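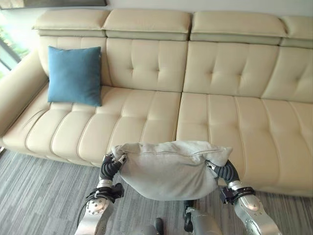
Gastdale Neighbors > Help > House and Furniture > Leather

Is the protection plan on a leather sofa worth anything, or is it just markup?

posted by Ngọc Hà

We bought a cream leather sofa from Herrera last month. It came to $3607 with delivery, and at the register the salesman started in on the protection plan. Five years, $188, "covers everything." I asked him what everything meant and he slid a brochure over with a picture of a dog on it. The brochure says "accidental stains and damage" and then there is a star, and the star leads to a website.

I didn't sign. He says I have until the end of June to add it. He also says that without the plan I should at least buy their conditioner, Plestel, and use it every six weeks or the leather will crack. Every six weeks sounds to me like somebody who sells conditioner.

We have one kid and no pets, and people do eat in that room. I've read the plan terms twice and I still can't tell if a ballpoint mark is covered. Has anyone in Gastdale ever gotten a claim paid? And does the conditioner do anything you could measure?

oldbrickhouse

I had a plan from the same store on a different sofa. Two claims, one paid.

The paid one was red wine. I called the next day, they mailed a cleaning kit, the kit did nothing much, and after more phone calls a guy came out and got most of it. So it was paid in the sense that I didn't pay the guy.

The refused one was a split seam on a seat cushion. They called it "stress from normal use," and normal use is excluded. I asked what a person could do to a seam that would count as an accident and she read me the definition again: single, sudden, identifiable event. If you can't name the event you don't have a claim. Keep that in mind when you picture yourself calling about a gray patch where everybody puts their head.

Things I'd look up in the terms before June is out:

1. How many days you have to report. Mine was five, and it was on page four.

2. Whether "accumulated soiling" is excluded. On light leather this is most of what will ever happen to you. Body oil, hair product, the dye off new jeans. Mine excluded all of it.

3. What happens if they can't fix it. Some replace the part, some give store credit, and if it's store credit read how much.

4. Whether using any cleaner yourself voids the thing. Mine did, and I'd like to know who has ever stood and watched wine soak in for three days waiting on a kit.

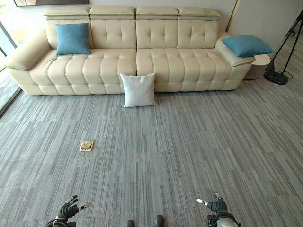
5. Whether it starts on the purchase date or when the maker's own warranty runs out. If they overlap, you are paying twice for the first year.

For ballpoint, look for the word "ink" in the covered list. If it only says "stains," ask by email so the answer is in writing.

I wouldn't buy it again. I put the money in an envelope last time, so to speak, and have not needed the envelope.

Harar_bookkeeper

Going to push back a bit on the above. $188 over five years is about the price of one visit from a leather repair person, and one visit is what a household with a kid should expect. So I don't think it's a scam. I think it's priced so that they come out slightly ahead and you get to argue on the phone for your share.

On the conditioner I'm with you. Most new sofas are finished leather, meaning there's a clear coat on top, and a cream rubbed onto a clear coat mostly sits there. I looked up Plestel and found 853 reviews, nearly all five stars, a lot of them written within a week of the bottle arriving. How would you know in a week that your leather hasn't cracked?

What I do is wipe the seats and the arms with a damp cloth, then a dry one, when I remember. If the leather has tufting or channels, run the soft brush on the vacuum along them first so you aren't making mud out of crumbs. Keep it out of direct sun and away from the heat vent. Test any cleaner on the back or underneath. I used a diluted baby shampoo once and it was fine, but I can't promise it for yours.

To find out if it's finished, put one drop of water somewhere hidden. If it beads up, it's coated. If it goes dark and soaks in, you have the unfinished kind and should ignore what I said about conditioner. 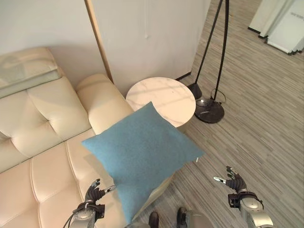

marlo_t

just get a throw blanket

Comments (4)

Ngọc Hà: Did the drop test behind the arm and it beaded. Also emailed the store about ink. The reply says "please refer to the terms."

oldbrickhouse: Sounds like them.

pennyw: My sister used Plestel for years and her couch looks great.

Harar_bookkeeper: Does she have one she didn't use it on?

Last updated: June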